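Shared Item Records for Independent Hardware Stores
Interim progress report to the Esach program office
Submitted by Virgilio Dimaculangan, project lead, Urnoven
February 12, 2020

1. Status

Work is on schedule for the item file and behind schedule for the reorder module. The item file was loaded at the Pascual store before the end of the reporting period and is in daily use there. The Anik store is running the file in parallel with its old system and has not yet switched over. Spending is within the approved budget lines and no transfer between lines is requested.

The reporting period opened in September, when the two stores signed the data agreement. The agreement allows Urnoven to hold item, supplier and sales records for the length of the grant. It does not cover customer accounts, and no customer data has been copied.

2. Item file

The purpose of the item file is to give both stores one record per product, with one description, one supplier code and one unit of sale. Before the project, each store kept its own file, built up over many years by different people. The same wrench could appear as "wrench adj 8", "ADJ WR" and "spanner, adjustable" with three prices. Items bought in boxes and sold singly were the worst case. Some records carried the box cost against the single item, and the margin report was wrong for the whole department as a result.

We limited the first phase to hand tools, cutting tools, adhesives and sealants. After duplicates were merged, the first-phase file holds 900 active records. The ceiling set in the work plan was 1000, which leaves room for seasonal lines without a change to the plan.

Descriptions now follow a fixed order: noun, type, size, finish, pack. A scissors record begins with "Scissors" whatever the card says on the front. Staff at Pascual asked for the brand to come second, as that is how they search at the register. We tested that order and kept the original, but added a separate brand field that the register search also reads. The request is closed.

Pack form has its own field with four permitted values: carded, boxed, tubed and unpacked. The field was added after the first load, when we found that carded and unpacked versions of the same tool had been merged by mistake. The affected records were separated by hand.

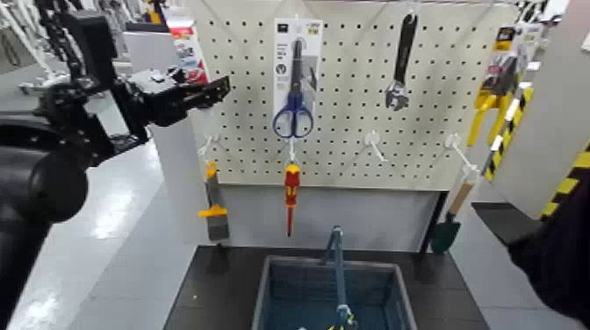 Figure 1. Scissors on a retail card and an adjustable wrench on pegboard.

3. Location codes

The work plan called for a location code on each record so that a stock check can be carried out in walking order. Shelf locations were simple. Each bay was already numbered in both stores, and the bay number plus the shelf position was enough.

Pegboard was harder. Hooks are moved whenever a wide card replaces a narrow one, and a code tied to one hook goes out of date within days. Three schemes were considered:

- A code for each hook position, read from a grid. Accurate on the first day and expensive to keep up.
- A code for each panel. Cheap to keep up, but a full panel can hold enough lines that the code does little to help a new employee find an item.
- A code for each panel divided into top, middle and bottom bands. This is the scheme adopted.

The band scheme was tried at Pascual on nine panels. Two employees who had not worked on the setup used it for a stock check and reported no trouble in following the order. Their one complaint concerned the printed sheets, where the band letter stood too close to the panel number and was read as part of it. The sheet has been reset with a blank column between them.

Tubed adhesives and sealants raised a separate question. Both stores keep them on shelves and also hang a few on hooks near the related tools, which gives one item two homes. The old systems allowed only a single location, so the second one was never checked and the recorded quantity drifted. The new file permits a primary and a secondary location — no more than that, by agreement with both store managers. Items with a third location, usually a basket beside the register, have the third treated as part of the secondary.

4. Stock accuracy

Accuracy is measured by sample. Each month, 50 records are drawn at random, the stock is checked by hand, and the result is compared with the quantity on file. A record passes only if the two figures are equal. No tolerance is allowed, as a tolerance that suits screws would hide every error in power tool accessories.

At Pascual the trend since loading has been upward, with one reversal. The reversal followed a delivery that was received against the wrong supplier code and sat unposted until the following week. The receiving screen has been changed so that a mismatch between supplier and order has to be cleared before the delivery can be closed.

At Anik the sample is being drawn from the old system so that a baseline is available. Results are not comparable between the stores and should not be set side by side. We will report both in full once Anik has completed three monthly samples on the new file.

The most common cause of a failed record, at both stores, is a sale rung up under a similar item. Missing or damaged barcodes account for most of these. Relabeling is slow on tubes, where a flat label lifts at the corners on a curved surface. A narrower label, applied lengthwise, is on order for trial.

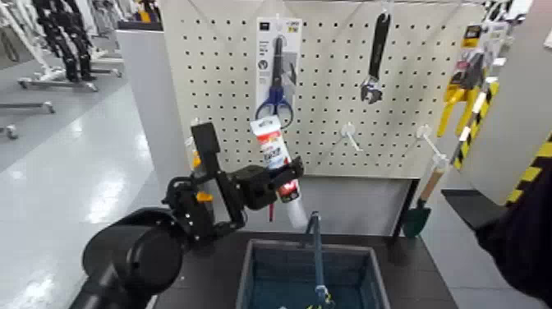 5. Reorder module

The reorder module is late. It depends on supplier lead times, and the lead times supplied to us were catalog figures that did not agree with delivery records. We have begun to replace them with lead times calculated from each store's own receipts. This is complete for the two largest suppliers and under way for the rest. Until it is finished, reorder suggestions are switched off for the remaining suppliers and the stores order as before.

A second problem is minimum order size. Several suppliers set a minimum by value and one sets it by carton. The module handles value only. Carton minimums will be entered as a note for the buyer in this phase, and a proper field will be added if the Esach office approves the second phase.

6. Staff time

Store staff time was underestimated in the work plan. Merging duplicates requires someone who knows the stock, and at both stores that person also opens, orders and covers the register. Sessions planned for a full morning were cut to an hour — the longer sessions were interrupted so often that little was gained. The total time has stayed the same but is spread over more weeks. The schedule for Anik has been adjusted to match.

7. Next period

- Complete parallel running at Anik and switch over.
- Finish lead times for the remaining suppliers.
- Try the narrow label on tubed items at Pascual and record how many need replacing.
- Extend the item file to fasteners, subject to the approval of the program office.
- Supply the written location code guide, now in draft.

One decision is requested. The fasteners department will push the file over the ceiling in the work plan, and we ask that the ceiling be removed for that department before loading begins. A revised estimate of staff hours is attached separately.

Related items
Work plan and budget summary, Shared Item Records
Data agreement: Pascual and Anik stores
Description order for hand tools, working copy
Pegboard location codes, draft guide
Notes on supplier lead times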